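Let the Fruit Sit Out

I want to make a case for the kitchen counter as the best place in the house to keep fruit, and against the crisper drawer, where so much good produce goes to be forgotten.
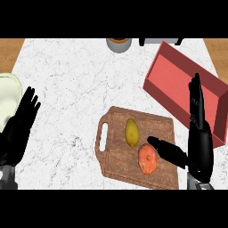

A reader of my last column wrote in to say that she tried leaving everything out for a whole summer and all she got was fruit flies. "I love the idea," she wrote, "but by Thursday my peaches were soup. Isn't the fridge there for a reason?" Fair enough! The fridge is a wonderful thing and I'm not giving mine up. Berries go in it the minute I get home, and so does anything I've cut. But her peaches deserve a better answer than that, and it has taken me most of a week to write one.

Start with what cold does to a peach that isn't ready. A hard peach put straight into the refrigerator can stay hard for days and then turn dry and woolly, with a brown ring near the pit and hardly any smell. People bite into that and decide peaches aren't what they used to be. I did it for years. I grew up thinking I was a person who didn't care for peaches, and then I moved to Sunden, rented the upper half of a house with a hot little kitchen, and left a bag of them out on the counter because the fridge was full of somebody else's beer. Three days later the whole stairwell smelled of them. I ate four over the sink with my sleeves pushed up, and I've been a pest on the subject ever since.

Tomatoes are the same story, told louder. I know there's a camp that says a fully ripe tomato does fine in the fridge for a day or two, and I've come around to agreeing, as long as it gets an hour on the counter before anybody slices it. But an underripe one should never see the inside of that door. Give it air and a little patience. Stem side down if you're fussy (I'm fussy).

So, the soup problem. My guess is that my reader bought too much at once, and I say that with love, being a person who came back from the Saturday market in Grurnis with 20 pounds of plums and no plan. Counter fruit asks you to shop a bit smaller and a bit more often. It also asks you to buy at different stages. I try to get two peaches for today, two for the day after tomorrow, and a couple of rocks for the end of the week. The growers at the market are good at this if you ask them. They'll press a thumb near the stem and hand you the right ones, and I've never had one of them act bothered by the question.

Spread it out, too. A deep bowl looks lovely and bruises whatever is at the bottom. A tray is better, or a board, or just the bare counter, with a bit of space around each piece so one bad plum doesn't take its neighbors along. Keep bananas away from the rest unless you want things to hurry up. And when something does go over the edge, cook it! A soft peach with a spoonful of sugar and a squeeze of lemon takes ten minutes in a small pot and is better on toast than any jam I've paid for.

Lemons are where I have to be honest about the limits of my own argument. They keep far longer in the cold, no contest. I still leave one out, and only one, the next in line. A lemon at room temperature gives up its juice more easily, and I use so much more of it when it's right there in front of me. Into beans, over greens, into the water glass at four in the afternoon. In the drawer it might as well be in another county.

That's really the heart of it for me. We eat what we see. My fruit drawer used to be a kind of waiting room, and every couple of weeks I'd clear it out and feel bad about the money. Now there's a tray of whatever is good at the moment, and I pass it forty times a day, and things get eaten – by me, by guests, by the neighbor's kid who has figured out where I keep the apricots. I walk by and pick something up and smell it. I know which one is for breakfast.

There's a diner in Chala, out past the grain elevator, that keeps a plate of tomatoes beside the register all through August. They're for the sandwiches, and when the plate is empty, the tomato sandwich comes off the board until the next day. I think about that plate more than I think about most restaurants. It's such a simple way to say that the food is ready when it's ready, and I'd drive an hour for that sandwich again this weekend if it weren't still only June.

To my reader with the soup: try it again, with four peaches this time. Set them out on Sunday, check them every morning, and move each one to the fridge the day it gives under your thumb. Then write and tell me how they were.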